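Minutes of the Loltgate Biographical Readers Project, editorial meeting
November, 4:00 p.m., reading room, second floor

Present: O. Bawa (chair), Erach (text), Aden (rights and permissions), Sepp (school distribution). Minutes taken by Sepp.

1. Minutes of the previous meeting
Approved with one correction. Under item 3, "second printing" should read "second edition". The distinction matters for the permissions already granted, which cover the first edition and its reprints only.

2. State of the manuscript
Erach reported that the reader now stands at 32 profiles, of which 14 are in final copy. The remainder are with the copy editor or waiting on corrections from the subjects. Each profile runs to four pages, including the discussion prompts. Three are over length and will be cut by Erach before they go back to the subjects.

The order of the profiles was discussed. The current draft is alphabetical by family name. Aden proposed grouping by field of work (medicine, engineering, law, farming, the arts). Ohemaa Bawa noted that several subjects changed fields in mid-career and would be hard to place. Agreed to keep the alphabetical order and add an index by field at the back.

3. Chapter titles
The style sheet calls for a short descriptive title under each name. Erach circulated a list. Two titles were rejected as too close to each other, and one because it repeated a phrase the subject had asked us not to use. Titles are to be no longer than eight words and must not contain a quotation unless the quotation also appears in the profile text.

4. Childhood sections
Teachers who read the trial chapters asked for more on early schooling and less on awards. Sepp tabulated the comment forms: 70 were returned, and the request for more material on childhood was the most frequent. The meeting accepted this in principle. Erach pointed out that for five of the subjects the only source for the early years is a single interview.
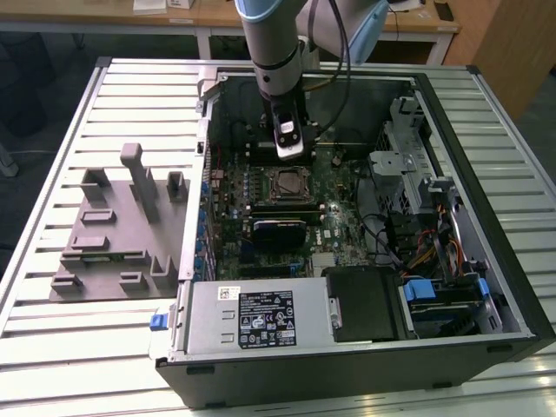
In those cases the profile will say so in a note, and no dialogue will be reconstructed. Where a second source can be found -- a school register, a letter, a local newspaper -- it is to be cited in the notes and a copy placed in the project folder under the subject's name.

Aden asked whether relatives should be shown the childhood sections before printing. Agreed that the subject alone approves the text. Where the subject has died, the person who signed the release approves it.

5. Permissions
Aden reported that releases are signed for all but six profiles. Two of the six are held up by questions about translation rights. The standard release does not mention translation, and a revised clause has been drafted. Ohemaa Bawa asked that the revised clause be sent only to those who have not yet signed, with a separate one-page addendum for the others. Agreed.

Portrait photographs need a release from the photographer as well as from the subject. Four of these are outstanding.

6. School orders
Sepp reported advance orders for 759 copies, all from middle and high schools. No elementary schools have ordered. The reading level of the draft is set for grade seven, and a shorter version for younger readers was raised again. Deferred until the main text has gone to the printer.

Sepp also noted that two districts require the table of contents before they will list a title. Erach will supply a provisional one, marked as such, without page numbers.

7. Any other business
The name of the project will appear on the spine in full. The abbreviation is not to be used on the cover or title page.

Actions
Erach: cut the three long profiles; provisional table of contents; index by field.
Aden: revised release and addendum; outstanding photographer releases.
Sepp: reply to the two districts; file comment forms.
O. Bawa: review revised clause.

Meeting closed at 5:35 p.m.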